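Week 5: Open shelving and the myth of the tidy room
Notes to accompany the session. Bronwyn Costigan

Last week's reading, Merle Treloar's chapter on household storage, claims that open compartments "train" people to put things back. I'd like you to treat that with some suspicion. Treloar visited 14 homes, and all of them had agreed in January to be visited. Most of us would tidy up for that.

Start with an ordinary tall white unit: square and rectangular compartments, with a glass-fronted cabinet at the top. Before anything goes in, it looks like the answer to every problem in the house. The Skarville catalogue sells 831 variations on that feeling.
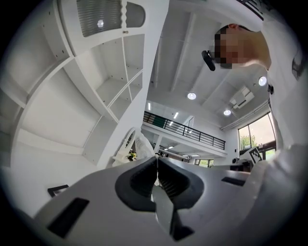

Then people move in. The usual advice is one category per compartment, which works for books and falls over with chargers, school notes and the colour printer. Ewan McPhee argues that a compartment's size decides what ends up in it far more than any label does. I think he's mostly right, though his evidence is thin and comes largely from his own house.

Frosted glass deserves its own paragraph. It's sold as a compromise between display and hiding. Ask yourself what it hides. Shapes and bright colours can still come through, so a messy cupboard may simply become a blurry messy cupboard. High cupboards also tend to collect whatever gets used least, and then the question is why we're keeping it.

Terms to know: dead storage, reach zone, drop point.

For the tutorial
Choose 2 compartments at home and leave them alone for five days. Write down what turns up in them and who put it there. Don't tidy first. Kylie Tamihana has the sign-up sheet for anyone wanting to use the shelves in the common room.

Written notes are due 4 May 2020, one page, no photos needed.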